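Household Objects and Their Stand-Ins
Notes for Session 7: The Toy Carrot

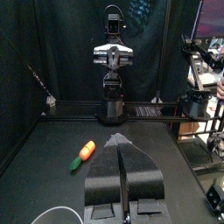 Why do toy carrots nearly always come with the leaves on?

Because the leaves do most of the work. An orange cone could be a traffic marker, a party hat or a very small missile. Put a green tuft on the wide end and every three-year-old in the building will try to feed it to a stuffed rabbit.

Recap of last time

We finished play kitchens, more or less. Kirsty Bainbridge's question about whether a toy stove needs four burners is still open and I would like it to stay that way until March.

1. What the toy leaves out

Go to a store and look at real carrots. Most of them have no tops, a fair number are bent, and the ones in bags have been whittled into thumbs. The toy version ignores all of this. It is based on a drawing of a carrot, which was based on another drawing. For this course we call that a stand-in of a stand-in, and yes, the term will be on the final.

Three features carry the identification: color, taper, greenery. Take away any one and people still get it. Take away two and they start guessing. Last year's group was handed an orange ball with a green tuft and split evenly between tomato (unripe) and pumpkin (optimistic).

2. Lines around the body

Many toy carrots have rings or grooves around them. Real carrots have faint creases where side roots grew, so there is some basis for it, but the maker usually spaces them like the rungs of a ladder. On some play-food sets a line marks the place where the pieces pull apart for pretend cutting. On others it is only surface detail, and you will find this out by pulling.

3. Scale

Play food is sized for the hand that holds it. This is why a carrot, a chicken leg and an entire loaf of bread can come out of one box at the same length - a fact that bothers adults and has never troubled a child. Yaw Ansah's term paper measured 51 pieces of play food against the real thing. The egg came closest. The watermelon did not come close.

4. Putting it away

Sorting play food is harder than sorting real food. Does the carrot go with the vegetables, with the orange things, or with whatever was in the pot when dinner was called? All three are defensible. The only indefensible answer is "the bin," and I have graded enough papers to say so.

For next session

Bring 2 pieces of play food, one you would recognize in the dark and one you wouldn't. Borrow them politely. Write half a page on which features you could lose before the name goes too. Half a page means half a page - I own a ruler.

Related notes
Session 4: Plastic Fruit and the Waiting Room
Session 5: Dollhouse Chairs Nobody Could Sit In
Session 6: Play Kitchens
Session 8: Wooden Eggs

Questions about these notes: see Kirsty Bainbridge after class | Last updated 2019-12-16 | Back to top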